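A morning with the robots at Cusholm

6 April 2025

I drove over to Westolstead for the open day at the Cusholm workshop, and I'm so glad I did. The place had 544 people signed up, which for a building with one small parking lot is quite something. I ended up parking by the bakery and walking back (with a cinnamon bun, so no complaints). They let us in by groups, and mine got the housework demo, the one I'd been hoping for.
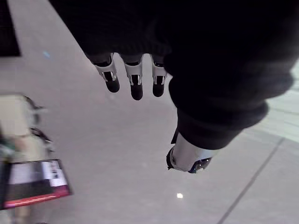 I have wanted to see a robot do a boring job up close for years. The ones in commercials always dance or run through the woods, and I can't say I need any of that at my house. What I need is help with laundry and bathrooms! So I got as near the rope as they'd let me and stared at the hands. They're lovely things, with pale shells on the fingers and slots cut in them so you can see the dark insides, and shiny round black pads at the tips. The arm above wears a black cloth sleeve, all creases, like a winter coat that's a size too big. A woman next to me wanted to know if it comes off for washing. It does, on cold.

The project is called Anghel, and the software that runs it is Festudex. I wrote both names on my hand. The guide told us the team has been at it for 2 years and that towels are harder than cups, because a cup stays the same shape when you touch it and a towel never does. I'd never thought about that, but I've been thinking about it ever since -- mostly while folding towels.

For our group they used the bathroom corner, with a pink towel on a dark gray bar. The robot had both hands up, fingers pointing upward, and my whole row went quiet.

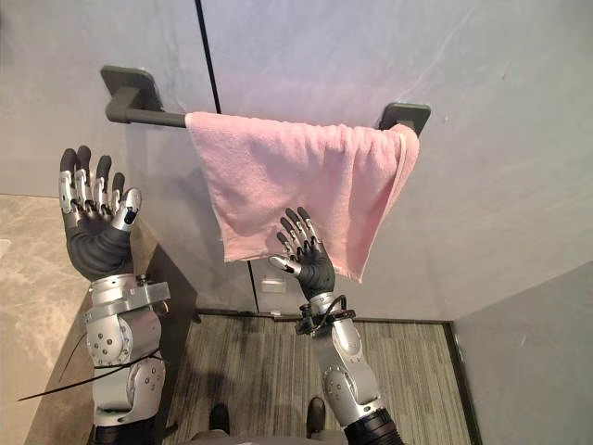
What the towel demo was about

The job is to straighten a towel that's been left hanging any old way. Simple for us, and I still don't do it half the time. The guide said they plan to run it 100 times before they change anything in the program, and every run gets written up, good or bad. I liked hearing that. I asked why they don't just give it a hook, and got a very patient answer about how people's homes already have bars in them. Fair enough!

I stayed for a second turn, standing on the other side so I could see the sink as well as the towel.
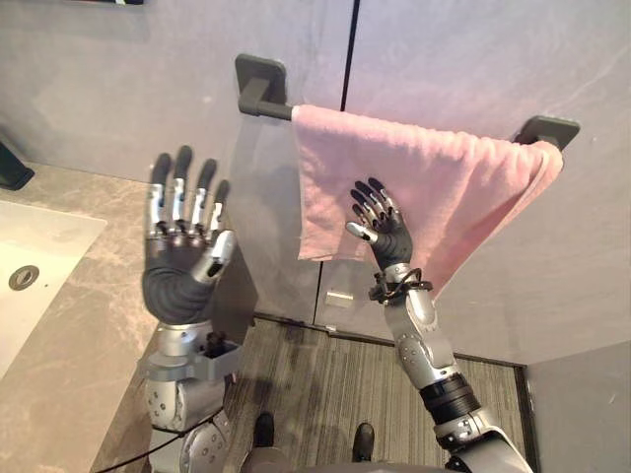

Right hand on the towel, left hand up in the air by the counter.

My feet were sore by then, so I sat down for the question session with a paper cup of tea. Somebody asked about price and was told it isn't for sale. Somebody else asked if it does windows. The next open day is in June, groups of 4 this time, and you sign up at the front desk or by phone. I've put my name down already, and there's room in my car if anyone from our street wants to come along.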